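Osenix Community Help > Methods and Evaluation

Reporting a two-arm result when the arms begin close together

Posted by T. Michalski, 24 Apr 2020

Our group is preparing a short report on a policy trained for a table-setting and cloth-handling cell with two arms. The training set holds 1,557 demonstrations, recorded by the same operators under one written protocol. Evaluation consists of 65 trials per condition. The success rate is satisfactory when the arms work on separate halves of the table. It falls sharply when both grippers must approach the same item from the same side.

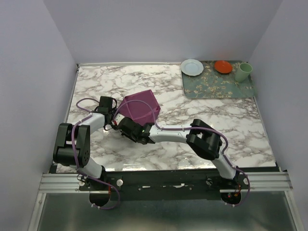
The reviewers of our internal draft have asked whether the lower rate reflects the policy itself or the controller, which stops both arms when the distance between the grippers drops under 30 mm. At present we count every such stop as a failure. We should be grateful for advice on whether this is accepted practice, and on whether the stopped trials may be repeated.

Witold Jasińska

The stopped trials should not be repeated and should not be removed. Please report two figures for each condition: the success rate over all 65 trials, and the number of trials ended by the controller. A reader can then judge the policy and the safety limit separately. If the stop threshold was changed at any time between recording and evaluation, that must be stated in the methods section, with both values.

It would also be advisable to examine the demonstrations. Where the operators kept the grippers apart, the policy will have seen few close approaches, and the lower rate may say more about the data than about the method. We found this in June with the Trulter set, where a further 600 demonstrations of close approaches were recorded before the comparison was run again. The tableware and its placing were left unchanged for both runs.

Zokik

Agree with the above. Also check your logs for the time of each stop. Ours were nearly all in the first few seconds.

labuser_north

We simply lowered the threshold and the problem went away. I do not have the figures to hand.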